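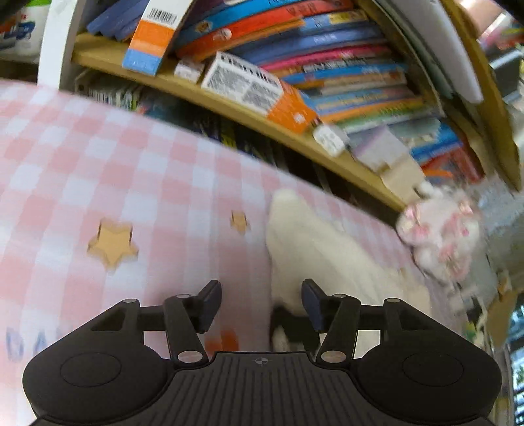

Handover Safety Checklist: Joinery, Fitted Units and Internal Doors
Trandiver Joinery, Jostside workshop
Property: Ziltness, Plot 34
Date of visit: 19 Jul 2023
Result: Accepted subject to the items marked Action

Each item is marked Pass, Action or N/A. Comments form part of the record and should be read with the drawings issued for the plot.

1. Internal doors

1.1 Doors open and close without binding: Pass
1.2 Hinge screws full set, heads flush: Action
Comment: One screw missing from the middle hinge of the airing cupboard door. To be supplied and fitted by the workshop.
1.3 Latches engage fully: Pass
1.4 Gap at head and sides even: Pass
Comment: The study door is slightly tight at the head. It is within tolerance and should be looked at again in September, once the heating has been in use.
1.5 Fire door to garage, closer and seals: Pass

2. Fitted wardrobes

2.1 Carcass fixed back to wall: Pass
2.2 Fixings suited to wall type: Pass
Comment: Bedroom 2 has a stud partition. Fixings go into the added timber noggins as drawn.
2.3 Sliding doors, anti-jump blocks fitted: Action
Comment: Block absent on the left-hand leaf, main bedroom. The leaf lifts clear of the track by hand. Door to be taken off and stored flat until the block is fitted.
2.4 Shelf supports seated: Pass
2.5 Exposed edges free of splinters and sharp corners: Pass

3. Window seat and storage bench

3.1 Lid stays hold the lid at any angle: Action
Comment: Right-hand stay is weak and the lid drops over the last part of its travel. Replace both stays as a pair.
3.2 Finger gap at front edge of lid: Pass
3.3 Ventilation holes clear: Pass
3.4 Seat loading: Pass

4. Kitchen units (Usuga range)

4.1 Wall units level and secured to rail: Pass
4.2 Drawer runners and end stops: Pass
4.3 Plinths clipped: Pass
Comment: Plinth below the sink is cut in two lengths of 283 mm to allow access to the stop valve. Agreed on site.
4.4 Worktop joints sealed: Pass
4.5 Cut-outs sealed at hob and sink: N/A
Comment: Hob not yet delivered.

5. Finish and site condition

5.1 Lacquer cured, no tackiness: Pass
5.2 Offcuts and dust removed: Pass
5.3 Care sheet left with occupier: Action
Comment: Sheet 42 to be sent by post.

Items marked Action are to be closed within 5 working days. Items 2.3 and 3.1 take priority and require a second visit. The remaining items may be closed by photograph sent to the Jostside office.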